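Caderno da oficina - maio, 8h40

Contagem de público, estádio do Florow. Ontem à noite foi o primeiro jogo com as catracas novas ligadas ao nosso painel e estou até agora animado com o resultado! Limite liberado para a partida: 3000 lugares, divididos em setores de 500. Total lido nas catracas: 1287. A bilheteria fechou com o mesmo número, coisa que não tinha acontecido em nenhum dos testes com o Jondard.

O atraso entre a passagem e o painel caiu para nearly nada no setor norte (quase 12 segundos antes da troca do cabo, agora nem dá para perceber). No setor sul ainda engasga quando chega muita gente junta, uns dez minutos antes do apito. Desconfio do leitor do Cetow, que relê o mesmo ingresso quando a pessoa demora a empurrar a barra. Vou baixar a sensibilidade e ver.

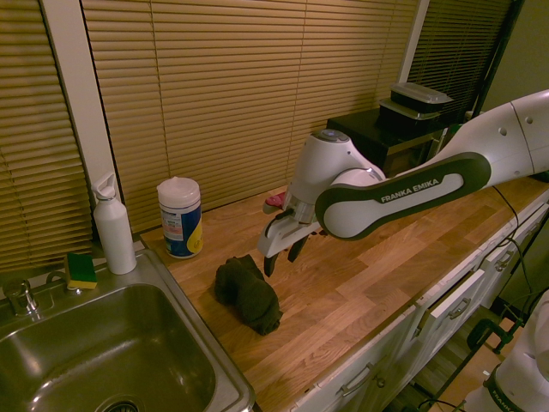 Bancada, pano verde e o braço Franka Emika.

Outra coisa boa: a regra de alternar as fileiras funcionou. O mapa de assentos do Hadgu bloqueou sozinho os lugares vizinhos de cada grupo, inclusive nas pontas, onde na versão passada sobrava sempre um assento solto à venda. Conferi três fileiras a olho no intervalo e batia tudo.

Pendências
- leitor sul: sensibilidade, depois repetir com ingresso amassado
- portão 4 abre para dentro, trocar o lado do sensor
- exportar a planilha por setor antes do próximo jogo
- pedir mais bobina para a impressora da bilheteria, acabou no segundo tempo

Se o setor sul se comportar, dá para pensar em abrir mais um bloco de 500 - eu abriria já!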